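Jolville Police Seek Thief Who Took the Speed Camera and Left the Pole 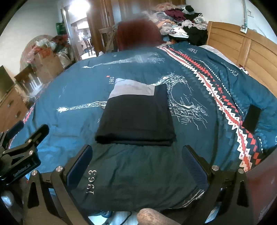

JOLVILLE, 2026-01-30. Police in Jolville are looking for whoever removed the town's only speed camera from its post on the Dundau road this week, a crime that has so far produced one suspect vehicle, no arrests and a noticeable number of cheerful residents.

The camera was last heard from at 3 a.m. Wednesday, when it stopped sending data to the county office. An officer sent to check on it after breakfast found the pole standing, the warning sign in place and four bolts lined up on the guardrail.

"They brought the right wrench," said Naveed Lashari, the Jolville police spokesman. "We had to borrow one to put it up."

The device was installed in November on a straight stretch where the limit drops to 60 kilometers an hour. It issued 1,354 tickets before it went missing, which is impressive in a town where most people claim to drive like their grandmothers. The fastest driver it recorded was doing 109. Lashari would not name the motorist but confirmed, after a pause, that the fine had been appealed.

Detectives are interested in a light-colored van with one working headlight that was seen parked near the post on Tuesday evening. A farmer who passed it on his way home told police he took the two men beside it for county workers. Asked why, he said they were standing around.

The camera also stores its most recent images on a card inside the housing, so the best evidence of who was on the road that night has left with the thieves. A request to the county for backup copies is being processed. The county says its backup system was due to be switched on in the spring.

It is the second attack on traffic equipment in the district this winter. In Starkovby, someone painted over the lens of a similar camera and then, according to the police report, came back and painted the rest of it to match. No one has been charged in that case either.

A replacement has been ordered and will be mounted on a taller pole. Until then, officers will check speeds on the Dundau road by hand, at hours Lashari declined to give. Residents seem to know them anyway.

Anyone with information about the van is asked to call the Jolville station, which is closed for lunch.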